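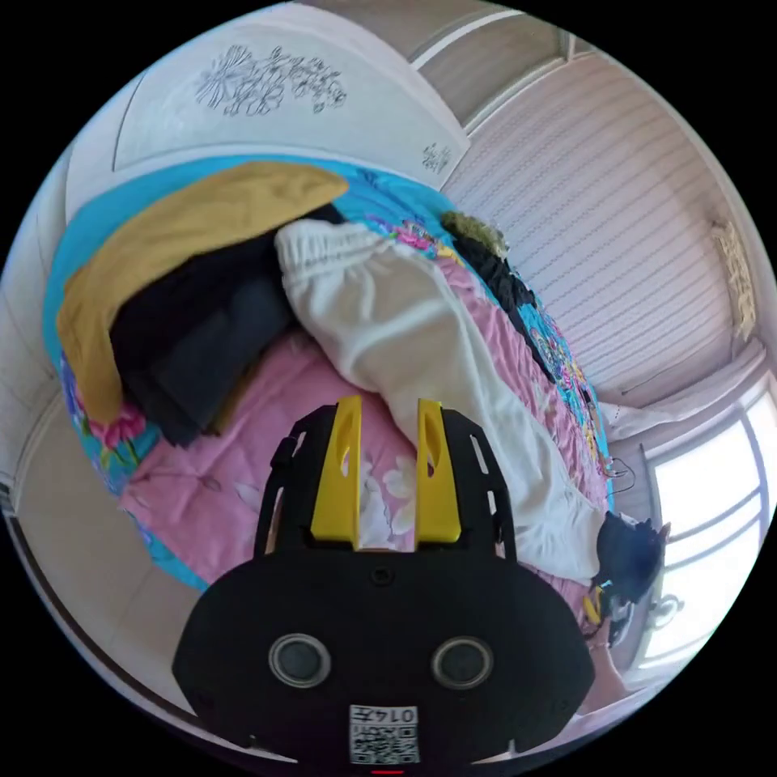
How long does the Nullier hand gripper kit take to build at home?

One evening if the parts are all in the bag. Mine took two, becuase the finger bolts came in the wrong length and the shop only reopened in the morning.

Bought the kit in April, $261 plus $49 for the spare finger set. Get the spares. Reasons further down.

Build first. Body halves go together with small screws, easy. The bracket is where it gets fussy. Slots on both sides, nothing marked left or right, and the drawing in the booklet shows an older version. I had mine on backward and only noticed when the fingers wouldn't close square. Take it off, flip it, 30 minutes gone. Threadlock on the pivot screws, not included. Use a proper driver too, the stamped one in the box rounds things off.

Cable is too short. Brannigan sells a longer one that fits and I'd just order it with the kit.

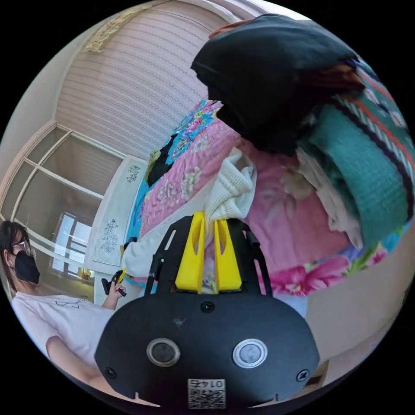

Words: Bernadette Esposito
Filed under: Home builds, Grippers

Knits are what this thing likes. Pinch a bunched-up white knit between the yellow fingers and there's plenty to hold on to. Ribbing helps. Thick blankets fine if you come at a fold edge, hopeless if you go in flat. Thin slick stuff, forget it until you put rubber on the tips. I cut strips from an old bike tube, glued them on, works.

Weight. Okay for a short go, my wrist complained after a long one. Rochelle Okafor has the same kit over at the Flallthorpe shared workshop and wrapped her grip in tennis tape. Copied that. Better.

Squeeze is smooth but there's slop in the linkage, you feel it just before the tips meet. A thin washer on each side takes most of it out. Should of been in the box.

Spare fingers: I cracked one at the slot end. My fault, stood it on its tips on a hard floor and it went over. Swap is quick, two bolts, no need to open the body.

Software I'll keep short. Setup page is fine, the update tool is slow and hung on me twice. Mei Gallagher says the older release behaves better, haven't tried it. Plan is to put the same fingers on a small arm on my bench later, the bolt pattern matches the Ukberg mount. Arm isn't finished so no verdict on that part.

Good: fingers, price, easy to open up again.
Bad: booklet, cable, that screwdriver.

Four out of five. Would buy again, with the long cable. 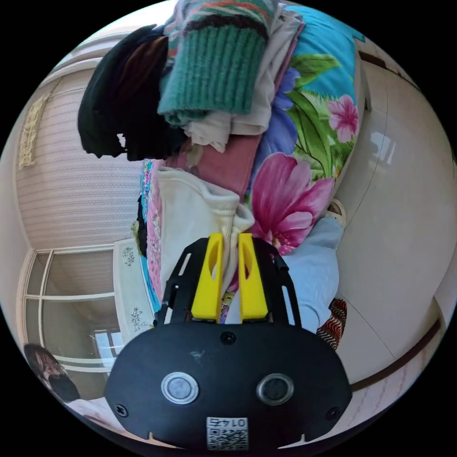
Can you use the kit without soldering?

Everything electrical plugs in, so the iron stays in the drawer. The one exception is shortening the cable yourself, and you won't want to, it's short enough already.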